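Closgate Handling Study: progress report to Skarnow
Work package 2, two-handed demonstrations with soft packaging
Report date: 10/22/18

1. Work in the period

Recording of two-handed handling continued at the Ondport site. The operator works with one hand-held gripper in each hand, and the motion is taken from the marker plates and the gripper cameras. By the close of the period 1,532 demonstrations had been stored, of which 103 were rejected at checking. Most rejections were for lost tracking of one marker plate.

Packets, pouches and bags remain the main item class. They change shape under the jaws, and the grasp point has to be labelled by hand.

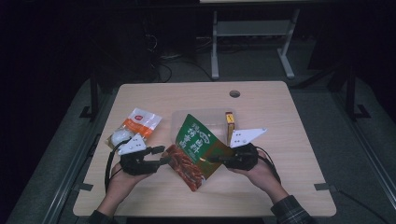
Views from the gripper cameras: a large bag between the jaws, then a package lifted from the table. 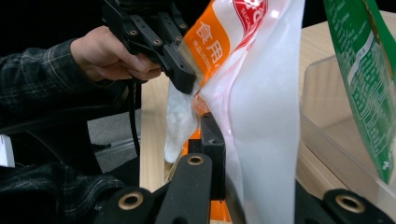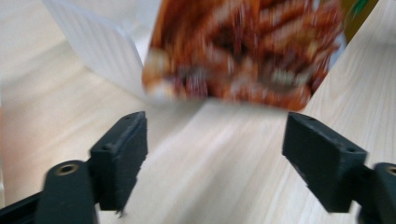
2. Method

The Luangrath alignment method was applied to all accepted recordings. It brings the two gripper tracks onto a common clock and then corrects the offset between them. The mean offset after correction was 9 ms, against a target of 30 ms. Fast lifts are still a weak point. Blur in the gripper view removes the printed detail the method uses to follow the item, and the track is then filled from the marker data alone.

3. Next period

Labelling of the accepted set will be finished first. Training on the full set is planned to start in February. A shorter exposure time will be tested on both gripper cameras before any more fast lifts are recorded. No change to the budget is requested.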